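Ellholm Two-Arm Recording Bench
Sold by Steltmont. Page last revised 12/19/19.

Most pages for this kind of equipment promise that you'll have a working robot by the end of the week. We sell the bench and we won't say that. What you get is a place to record examples of two arms doing small jobs by hand control, over and over, so a learning system has something to copy. Whether it learns anything useful from them is a separate matter, and the bench has no say in it.

What's in the box

Two arms, left and right, with grippers
Base plates and front mounting rail
Aluminum frame
Floor panel
Patterned wall panels
Riviere recording software, one license
Cables (spare set sold separately, and you will want it)

The patterned walls get the most questions. The claim in the trade is that a busy background teaches a system to ignore the background. Maybe. We have seen it help, and we have seen a system get very good in front of one pattern and fall apart in front of plain white. If you only ever record against one set of walls, don't expect much from them. Extra sets are available and they slide in from the top.

The same goes for clutter. A few things that have nothing to do with the task can stay on the floor while you record, but move them between runs. The usual starter job is toy bricks: pick one up, put it on another, let go.
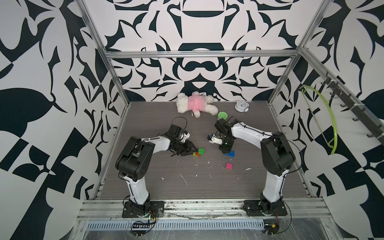

Avotby, a workshop that has had a bench since July, wrote to say that we undersell the bricks. Stacking looks like child's play, their note went, but they threw out 50 of their first 140 recordings, mostly for grippers that closed a little early, and the ones they kept were worth more than anything they had recorded on bigger parts. They also said the second arm did nothing useful in a lot of those runs and asked why they had paid for it.

Fair question. If your task needs one hand, buy one arm. The single-arm version costs less, takes up less room and gives you half as many joints to go wrong. Two arms make sense when one has to hold while the other works, or when they pass a part across. Plenty of buyers plan for that and never get there.

On the numbers: Riviere ships with 242 sample recordings. Treat them as a check that your playback works. They were made on our floor, under our lights, by people who had done it many times, and training on them alone will mostly tell you about our shop.

Upkeep is dull. Wipe the rail and floor, check the cable loops at the wrists for rubbing, and write down any change to the setup - a moved arm base can spoil a week of recordings and you may not notice until training.

Warranty is 2 years on the arms. Gripper fingers are treated as wear parts and aren't covered.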